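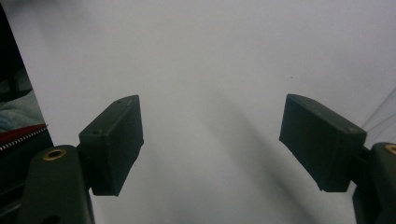 Section 4. Cleaning and oiling the bobbin area

The bobbin area of the Brundell 628 collects lint each time you sew, and it must be cleaned regularly, also when the machine sounds normal. Please read the whole section one time before you take out the first screw. The needle plate screws are short and easy to lose. Choose for this work a table with good light and a plain top. A pale, nearly white surface as in the picture is very suitable, and small dark parts are quickly found again on it. If your table has a pattern, put a light cloth without holes over it.

When to clean

Clean the bobbin area after every 11 hours of sewing. With fleece, felt or cotton batting, do it at the end of each project.

What you need

The small brush and the flat screwdriver from the accessory box
A dry cotton cloth
Sewing machine oil (not kitchen oil, not spray oil)
A piece of scrap fabric

CAUTION: Switch off the machine and take the plug out of the wall before you begin. Keep your foot away from the pedal, also when the plug is out. This is a good habit.

4.1 Opening the machine

1. Turn the handwheel toward you until the needle is in its highest position.
2. Cut the upper thread and pull it out at the needle side. Do not pull it backward through the tension discs.
3. Loosen the needle clamp and remove the needle. Lay it apart from the screws.
4. Lift the presser foot and remove it.
5. Slide the extension table to the left.
6. Remove the two screws of the needle plate. Hold the screwdriver straight, otherwise the slot of the screw can be damaged.
7. Lift the needle plate at the right side first, then take it away.
8. Take out the bobbin and lift the bobbin case from the hook.

Note: On machines with a serial number that ends in 109, the needle plate has a small spring under the left side. It stays attached to the plate. Do not try to remove it.

4.2 Removing the lint

1. Brush the feed teeth from back to front. Pressed lint between the teeth can be loosened with the tip of the brush.
2. Brush the hook area in the direction of yourself, so the lint comes out and does not go deeper.
3. Turn the handwheel a half turn and brush again.
4. Wipe the bobbin case with the dry cloth, inside and outside. Feel with your fingertip if there are scratches on the edge. A scratched bobbin case breaks the thread and has to be replaced.

CAUTION: Do not use compressed air. It blows the lint into the motor side, where you cannot reach it.

4.3 Oiling

1. Put one drop of oil on the hook race. One drop is enough.
2. Turn the handwheel slowly toward you, 4 full turns.
3. Wipe away the oil that you can see.

Note: The bobbin case itself is never oiled.

4.4 Closing the machine

1. Put back the bobbin case. The small arm must rest against the stopper. If you can rotate the case freely, it is not in the correct position.
2. Put back the needle plate and tighten both screws by turns, a little each time.
3. Attach the presser foot. Insert a needle with the flat side to the back, push it up as far as it goes, and tighten the clamp.
4. Turn the handwheel one full turn by hand. The needle must not touch the plate.
5. Put in the bobbin, thread the machine (see Section 2) and sew some lines on the scrap fabric until no oil marks are visible.

If the machine makes a knocking sound after cleaning, stop and repeat 4.4 from step 1. If the sound remains, contact the Declercq service desk and mention the serial number from the bottom of the machine.

Text: Siebe Maes. Technical check: Gebhard Nägeli. Revised 3/30/22.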